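URPORT TO SELL HOME FITTINGS WITHOUT THE WORD "LIFETIME"

New spring range of rods, collars and uprights ships with plain test results and a two-year guarantee

Urport, the maker of rods, brackets and upright bars for home storage, will bring out its new Histar range in May. The boxes will not say "lifetime." They will not say "unbreakable" or "fits any wall" either, and the company is asking stores to leave those words off their shelf cards.

"I have read a lot of boxes in this business and I believe very few of them," said Szu-yu Yen, who runs product development at Urport. "Whose lifetime? We have had some of those claims on our own packaging, and when I asked where they came from, I was shown an older box."

Histar covers horizontal rods, the collars that go on them, end fittings and upright metal bars. Buyers can get the parts one at a time. Urport looked at selling them only in sets, as much of the trade does, and decided that most sets leave the customer with a drawer full of pieces that match nothing else in the house.

The range was tried out over the winter in the company's workshop in Gririvberg, where rods were loaded, left alone, loaded again and taken apart. Around 400 test setups were built. Of those, 33 worked loose at the point where the rod meets the upright, and the end fitting was redrawn as a result. The rod itself was left as it was.

"People look at the rod because it's long and it's the part you hang things from," said Arnaldo Pacheco, workshop manager. "I'd look at the ends first. A thick rod in a poor fitting is a poor fitting. We've been sold thicker rods ourselves as the cure for everything, and I didn't see it."

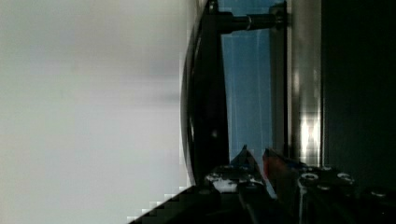 A black rod with a metallic collar, ending at an upright metal bar. The panel behind is blue.

Urport is also careful about finish. Black parts have sold well for several years, and the company has heard from suppliers that a dark finish hides wear. Its own workshop could not back that up. Marks showed on black parts as well as on bare metal, only in different places – and glossy curves showed them soonest. Histar will come in both, at the same price, with no claim made for either.

Not everyone in the company was happy with the plan. Ho-yin Choi, who looks after store accounts, argued for keeping at least one big promise on the front of the box.

"I still think some shoppers will walk past it," said Choi. "A box that tells you to check your wall before you buy is a hard box to sell. But we had far too many returns where the wall was the trouble, and I couldn't defend the old wording either."

Each Histar part carries a two-year guarantee against failure in normal home use. The terms fit on one side of the instruction sheet. Damage from fixing into crumbling plaster is left out, and the sheet says so in the first paragraph.

The first run is limited to 700 boxes. Urport will decide on a second run after it has seen what comes back.

Test notes, including those for the setups that came loose, are available on request from Erlinda Yap at the Urport press desk.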